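Der Prüfvermerk

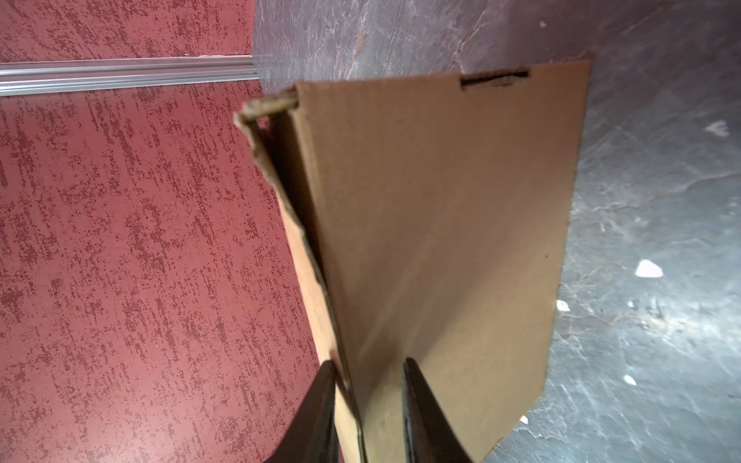 Kartonzuschnitt im Greifer, Werkstattaufbau »Kevuveo«, März.

Frau Adeleke verlas den Vermerk im Stehen, wie es die Werkstattordnung vorsah. Versuch 1.448: Zuschnitt aus Wellpappe zwischen beiden Fingern gefasst, Seitenlasche am oberen Ende ausgefranst, Schlitz unsauber gerissen. Herr Ilie erhob Einspruch. Der Schlitz sei dienlich und dem Protokoll beizufügen.

»In welcher Eigenschaft beantragen Sie das?«, fragte sie.

»Als Erbauer.«

Sie trug den Einspruch ein. Um 17 Uhr unterzeichneten beide, und Ilie löschte das Licht über der Werkbank.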